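Playback speed for acoustic-era 78s

Steveo
Transferring a small box of Sturnow dance sides, all acoustic. At 78.26 rpm the band sits a shade over a semitone sharp on most of them. Catalogue 1298 is the worst. Do people pitch to A=440 or to something else? No speed printed on any label.

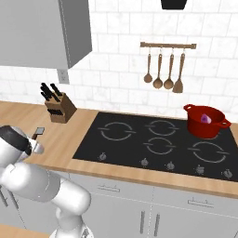 I've been using the piano on the B side as reference. It gives a different answer from the A side, by 54 cents, and both have the same matrix prefix.

gilmartin
Different sessions, probably. A shared prefix tells you the studio and very little about the day. Pitch each side separately and write the speed in the file notes.

Prastent
Disagree with using the piano at all. Studio uprights of that period were often flat. Work out the key the published sheet music is in, then take the nearest speed that lands there.

gilmartin
Dance bands transposed stock arrangements all the time. You can end up a whole tone out and feel very sure of yourself.

Prastent
A whole tone is audible in the vowels if there's a singer. These have a vocal refrain, don't they?
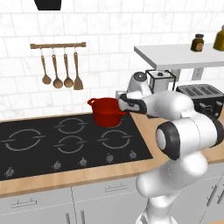

Then check the vibrato rate as well. At the wrong speed it goes before the pitch bothers you.

Steveo
Two have a refrain, the rest are instrumental. 1298 at 74 rpm sounds right to me, but the run-in hum isn't any use as there's no mains hum on an acoustic recording.

gilmartin
Correct, that only helps with electrical sides. Does the pitch drift from the outer groove to the centre? Weight-driven lathes weren't always steady.

Steveo
Slightly. Flatter at the end.

Prastent
Then correct it in two segments and keep the raw transfer. What turnover are you using?

Steveo
Flat, with a roll-off under 200 Hz.

Prastent
Too high. You're losing the tuba.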